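Home Organising Forum > Small Spaces > Desk and craft storage

mesh pen cups, keep or bin?

tealtowel
September 7, 2019
Doing the kids craft table this arvo. White top so every mark shows. Got one of those little black mesh cups for the markers and pretend food EVERYWHERE. Do you lot keep mesh or go solid? Mum reckons mesh is rubbish.

Ciltville_Kel
Your mum's right. Lidless marker plus mesh = ink on the table. Learnt that in April. Went to a solid Esero tub, never looked back

grubbyshed
disagree. Mesh is great, you can see whats in it without tipping it out. Ours has done 18 months on the bench and only a bit of rust on the rim. Wipe it, done.

Ciltville_Kel
Rust on the rim isn't selling it mate

pegbasket
Depends on the cup size. Small ones tip over if you load them up with textas. Keep it to a couple per cup. And caps UP so you can see the colour, I'll die on this hill

grubbyshed
Caps down!! Ink runs to the nib. Basic.

pegbasket
and then the kids grab the wrong colour and chuck a tanty. No thanks.

tealtowel
Ha ok didnt mean to start a war. Caps up for now. What about the toy veg? Had them in with the textas box and they came out with blue all over

voltley_rd_nan
Separate tub for the food, low one, no lid. Mine get a wash in the sink with dish soap and go on a towel. Don't soak anything with fabric leaves. The Voltley Road op shop has tubs for 100 cents if your local, well a dollar lol

Ciltville_Kel
Toys and textas on the same table is the real problem imo. One activity out at a time.

pegbasket
Good luck enforcing that with a three year old

grubbyshed
Agree with Kel for once. Still keeping my mesh

tealtowel
Right. Mesh stays, one marker in it until I find the rest of the lids. Apple, carrot and chilli still need a home, will get a tub tomorow.
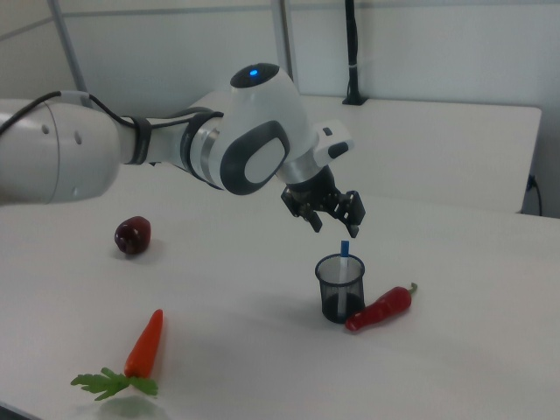 Mesh cup, blue cap up, veg still homeless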